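Selling Templates by Subscription: A Conversation with Judora

27 Aug 2018

Judora began licensing invoice templates to small online shops in February. Its founder told Pendum that the catalog now brings in $689 a month from over 100 subscribers.

"We set the price at $4 in the first week and kept it there," the founder said. Renewals are handled by Ustum. 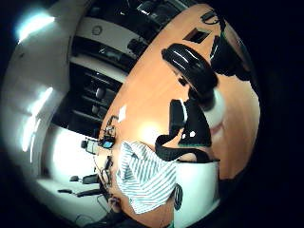

Support and Refunds

The founder answers customer mail on 2 mornings a week. "Most questions concern tax fields," the founder said. Refunds are granted on request during the first month.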